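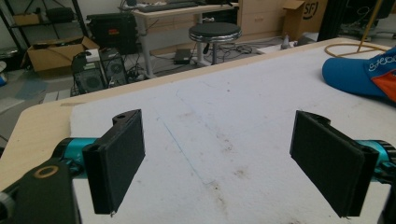
Apolinar Robles
Lecturer, Introductory Mechanics

Last updated: April

Notes for Lecture 6: Dry friction

In the last lecture we drew free-body diagrams for bodies on smooth surfaces. A smooth surface can push only along its normal. Today we let the surface push also along itself, and this second force we call friction. Please bring your diagrams from Lecture 5, we will add one arrow to most of them.

1. The two cases

Put a heavy book on the table and push it gently from the side. The book stays. The horizontal forces must add to zero, so the table pushes back on the book exactly as much as you push. If you push a little more, friction becomes a little more. This is static friction, and many students make the same mistake with it in the exam: they write F = mu N immediately. The correct statement is an inequality,

F ≤ mu_s N

where N is the normal force and mu_s is the coefficient of static friction. The equal sign is allowed only when the body is on the point of sliding. In all other cases you must find F from equilibrium.

When the body slides, we use kinetic friction,

F = mu_k N

and its direction is against the relative motion of the two surfaces. For most pairs of dry materials mu_k is somewhat smaller than mu_s. You know this from moving furniture – the start is the difficult part.

2. What is not in the formula

The area of contact does not appear. A brick on its wide face and the same brick on its narrow face need the same push, to the accuracy we can reach in our laboratory. The reason is that real surfaces touch only at small high spots, and the total true area of these spots grows with the load, whatever the apparent area is.

The speed also does not appear in our formula for kinetic friction. This is only an approximation. It is acceptable at moderate speeds and bad at very high ones. Soft materials such as rubber do not follow the simple law well, and a surface with oil on it is a different subject, which we leave for the fluids course.

3. Worked example: the crate

A crate of weight 3,000 N stands on a level floor in the Purneck warehouse. The coefficients are mu_s = 0.5 and mu_k = 0.4. A worker pushes horizontally with 600 N. What is the friction force?

First we check the limit. N = 3,000 N, so the largest possible static friction is 1,500 N. The push is smaller than this and the crate does not move. The friction force is therefore 600 N, opposite to the push. It is not 1,500 N.

Now a small tractor pushes with 2,000 N. This is above the limit and the crate slides. Friction is 0.4 times 3,000 N, or 1,200 N, and the net horizontal force is 800 N. With g = 10 m/s² the mass is 300 kg, and the acceleration is 2.7 m/s².

4. The inclined plane

Place a block on a board and raise one end slowly. Let the angle be theta. Along the board the weight has component W sin theta, and across it W cos theta. On the point of sliding,

W sin theta = mu_s W cos theta

and so mu_s = tan theta. The weight cancels. If your block begins to slide at 20 degrees, mu_s is 0.36. We shall use this method in the laboratory, with the Usov boards. Raise the board slowly and do not knock the table – vibration makes the block go too early. Repeat each reading and write down all of them, also the ones you do not like.

5. Friction that holds things up

It is a habit to think of friction as a loss. But walking needs it: your foot pushes the ground backward and the ground pushes you forward. A book pressed between two flat hands is held by friction only. If each hand presses with force P, there are two contacts, and the book stays up as long as

2 mu_s P ≥ W

Notice that the pressing force is horizontal and the weight is vertical. Draw this diagram at home. Put friction upward on the book at both contacts, and then the opposite arrows on the hands.

6. Problems for the tutorial

6.1 A person of mass 79 kg stands on a ramp at 15 degrees. Find the friction force on the shoes. Do you need mu_s for this?

6.2 Repeat the crate example with the push directed 30 degrees below the horizontal. Be careful with N.

6.3 A ladder leans on a smooth wall. Why can the floor not also be smooth?

Saskia Mudgway takes the tutorial. Please give her your solutions on paper, with the diagrams in pencil. The reading is Chapter 4 of Esquivel, without the last section on belts.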